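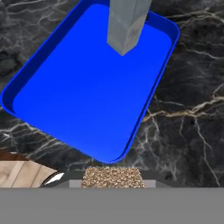 Figure 3. Simulated wrist view from the tray task. A gray block stands in the blue tray; the gripper covers the lower part of the view.

4.2 Reporting rules for simulated trials

The rules in this section cover any trial in which a policy is run in simulation and the result is later quoted alongside results from a real arm. They were drafted at Jenmont and first applied in February to the Mindar kitchen set, which has 16 layouts.

Each layout is given a fixed identifier before testing starts. The identifier covers the worktop material, the tray, the objects and the lighting. If any of these is changed, even the pattern of the stone, the layout gets a new identifier and earlier scores are not carried over. Patterned worktops such as the veined black marble in Figure 3 are kept in the set on purpose, and a plain worktop may not be swapped in for the final run.

Views partly blocked by the gripper must be kept. In the first round of checks, 13 of 60 submitted trials had been trimmed to remove blocked views, and these were sent back. Cropping is allowed only if the same crop is used on the real arm – and the crop must be stated in the report.

A trial counts as a success only when the object is at rest in the target area and the gripper has opened. Success may not be judged from a single wrist view. The Flunden logger records object poses at every step, and the poses decide the matter where they disagree with the reviewer.

Failed and abandoned trials are listed with the rest. Where a run is stopped by hand, the operator writes down the step number and the reason before starting the next one. Noemi Greenberg checked the logs for the Whitfield arm against this rule and found 49 complete entries; the remaining runs were left out of Table 2.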